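Ticket: Clomo pen-case task - episodes dropped on upload
Project: Meireles
Station: Pemby
Status: open
Opened: 9 June 2022

Expected 877 episodes in the set, loader only sees 863. Missing ones all from the same batch. No error on the operator side, save went green every time.

Tried so far:
- restarted recorder, no change
- re-ran the index on the Ernunari box. same 863
- checked disk, plenty of room
- opened one of the dropped files by hand. Video fine, joint log for right arm stops at step 2,481, left keeps going

So looks like the loader tosses anything where the two arm logs dont match in length. Makes sense but it should say so somewhere - right now it just skips.

Swapped right arm USB port, recorded 100 short test episodes. All 100 loaded. Not calling it fixed yet, full length runs still to do.

Layout for the reruns, pls keep it close to this. Case open at near left, scissors and loose pens spread out to the right, lamp at the back.

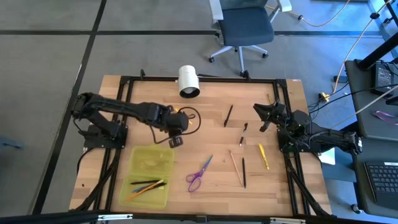 Pemby, both arms in place, case open with tray toward the front edge

Next: full length reruns, then add a length check at save time so operater gets a warning. Leave the bad files where they are, want to pad one and see if it trains.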